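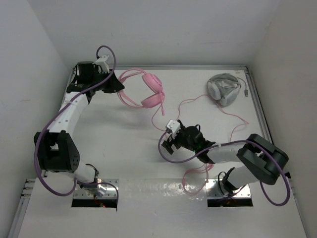

Headset Cords: A Reminder Before the Spring Session

Last updated: Mar 17, 2019

The Sirnance Learning Center lends headsets to members of the language lab, the reading program, and the evening typing course. The collection includes over-ear models in several colors, pink and light gray among them. Most returns are in good order. The cords, however, continue to take up a large share of staff time at the end of each day, and members are asked to review the procedure set out in this item.

A headset with a thin cord should never be put away with the cord hanging free. When two headsets are set down together, the cord of one will readily find its way under the other, and a member who then picks up the first may drag the second off the desk. Please move any other headset to the far side of the desk before you begin.

Hold the headset by the headband and let the ear cups hang. Take the cord in your other hand, close to the cups, and follow it outward until you reach the plug. If you meet a knot, loosen it with your fingers and do not pull on the plug. Cords that have been wrapped through the space between the ear cups should be unwound completely before they are coiled again – a partial unwinding usually leaves a twist near the cup, where the wire is weakest.
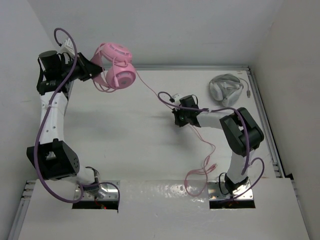 Once the cord is free, gather it in wide, even loops and fasten it with one of the fabric ties kept at the lending desk. The loops should be wide enough to pass a hand through. Members should not wind the cord around the headband or the microphone boom. Booms are thin, and 20 were replaced last year at the center's expense.

Ear cups may be wiped with the alcohol-free cloths supplied by Flisum. Please allow 2 minutes for drying before the headset is returned to its bag. Members who notice a cracked cup, a loose boom, or a worn section of cord should attach a yellow tag and hand the item to the desk in person. Tagged headsets are not to be left in the return bin.

Unathi Moodley will hold a short demonstration for new members on the first evening of the session, in the Du Plessis Room. Attendance is optional. Questions about replacement charges should be directed to Khalil Abou Jaoude at the lending desk, and the loan period remains 90 days for all headsets.

Sirnance Learning Center – Contact the lending desk – Copyright 2019 – Back to top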